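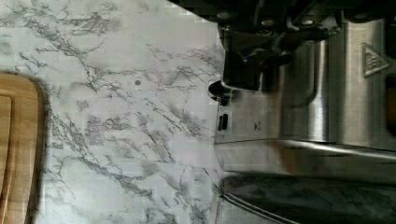

What Does a Cabinet Do?

The President of the United States cannot run the whole government alone. The work is shared among large offices called departments. One department looks after farms and food. Another looks after parks and public lands. Another is in charge of the nation's money.

The person who leads a department is usually called a secretary. The leader of the Department of Justice has a different title: Attorney General. Together with the Vice President, these leaders form the Cabinet.

How does a person join the Cabinet?

First, the President chooses someone for the job. This is called a nomination. Next, a group of senators asks the person questions at a meeting called a hearing. Then the full Senate votes. If more senators vote yes than no, the person is confirmed and may take the oath of office.

What happens at a Cabinet meeting?

The members sit around a long table, with the President at the middle of one side. They report on their work and give advice. The President listens but does not have to follow the advice.

Words to know

Department: a large part of the government with its own area of work.
Nominate: to choose a person for a job that others must approve.
Oath: a serious promise spoken aloud.

Something to try

Choose one department and find out who leads it today. Write 2 questions you would ask that person at a hearing.

Text by Kaede Imai. Reviewed by Milagros Ticona.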